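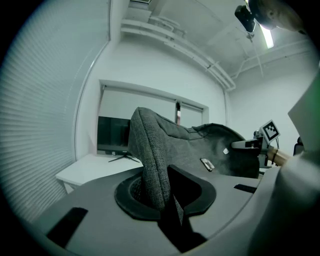
할리마 오코로 씨의 작업실은 발루스 거리 끝, 오래된 건물 2층에 있다. 천갈이와 쿠션 수선을 맡기는 사람들이 계단을 오르내리는 곳인데, 차부터 한 잔 마셔야 이야기가 시작된다고 해서 우리도 얌전히 앉아 찻물이 끓기를 기다렸다.

"회색 천을 시시하다고들 하시는데, 저는 회색이 제일 재미있어요. 가까이 들여다보면 실 색이 다 다르거든요. 점점이 섞인 직물은 얼룩도 덜 보이고, 기운 자리도 잘 숨어요."

그는 그로남덴에서 9년 동안 의자 공방에 다니다가 이곳으로 옮겨 왔다. 처음 받은 일은 이웃 식당의 등받이 쿠션 45개였다고 한다(그 여름 8월은 지금 생각해도 덥단다!). 꼬박 매달려 다 끝내고 나니 손가락이 잘 펴지지 않았지만, 식당 주인이 저녁을 차려 주어서 그날로 단골이 되었다며 한참을 웃었다.

집에서 천 쿠션을 오래 쓰는 법을 물으니 말이 빨라졌다. "라벨부터 떼지 마세요. 다들 거슬린다고 가위로 싹둑 자르시는데, 나중에 세탁법을 몰라서 저한테 전화하세요. 그리고 접어서 보관하실 때는 같은 자리를 자꾸 접지 마시고요. 주름이 한번 자리를 잡으면 속까지 눌려요. 가끔 꺼내서 두드리고, 모서리를 잡아당겨 주고, 그늘에 하루 세워 두시면 돼요."

창가에 둔 쿠션은 어떠냐고 했더니 블라인드 이야기가 나왔다. 한낮에는 내려 두는 편이 낫다고 한다. 햇빛을 받은 쪽만 색이 빠지면 같은 천을 구해 와도 짝이 맞지 않는다는 것이다. 그래서 그는 천을 살 때 늘 한 뼘쯤 더 끊어 두고, 남은 조각은 하라테티 상자에 손님 이름을 적어 넣어 둔다.

요즘은 발로군 도서관 열람실 의자를 손보고 있다. 모두 70개인데 서두를 생각은 없다고 했다. "앉는 사람은 등으로 다 알아요. 꿰맨 데가 조금만 비뚤어도요." 그러고는 식은 차를 마저 마시고 다시 실패를 집어 들었다.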